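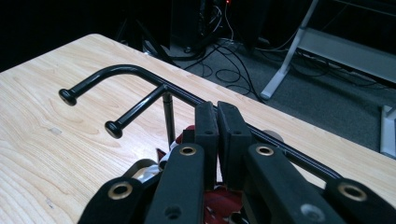

Şengül Güler
3/16/22

Thread, because three people have now asked me how the great tie clear-out is going. Badly. Sit down.

1/ I own too many ties for a man's whole career, and I am not a man with a career in ties, or indeed a man. They were my dad's. He sold insurance for Leltex and believed in a stripe.

2/ They have been in a Sumska biscuit box since January. Every time I lift the lid they come out as one tie, very long, with opinions.

3/ So I bought a tiny black clothes stand. It is a proper clothes rail in every respect except that it would suit a hamster going for interview.

4/ My sister Defne Kahraman (married, moved to Gasau, still has views on my cupboards) said a tie rack goes on the back of a door. I said mine goes on a table. There was a silence on the line that cost one of us money.

5/ It's shiny, I'll give it that. Glossy black, rounded knobs on the ends of the little arms. I polished it with my sleeve and then had to polish my sleeve.

6/ First up, the maroon one with the thin white diagonal stripes. Weddings, appeals, one parents' evening where I had been accused of something involving a hockey stick.

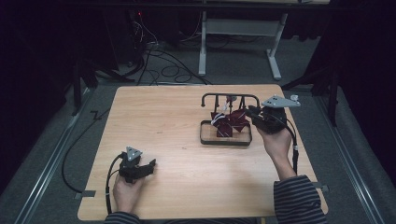 Maroon, striped, and going up with all the poise of a dropped scarf.

7/ A tie is 2 ends that hate each other. Get one straight and the other goes and lies down in the tray.

8/ Yes, the stand has a tray. I thought it was for cufflinks. I now think whoever designed it had met ties.

9/ Things I have tried: folding it in half first, rolling it, draping it from the back, being nice to it. Rolling was the worst. It unrolled at me.

10/ Someone in the replies says to hang it by the loop behind the wide end. My dad cut all those loops off. He said they tickled. He wore a shirt, so I have questions, and it's too late to put them to him.

11/ Defne has rung back to ask for the maroon one. Of course she has. 75 quid's worth of postage and she'd still say I'd packed it wrong.

12/ Counter-offer made: she can have the maroon if she also takes the brown one with the ducks. She has gone quiet again.

13/ Ryu (cat, ginger, unhelpful) is shut in the kitchen for this. He and the box have history.

14/ Plan for the rest of them: iron on low under a tea towel, let them cool flat, then hang — narrow end at the back, wide end at the front, and leave the room before they can react.

15/ Kettle's on. The ducks are next.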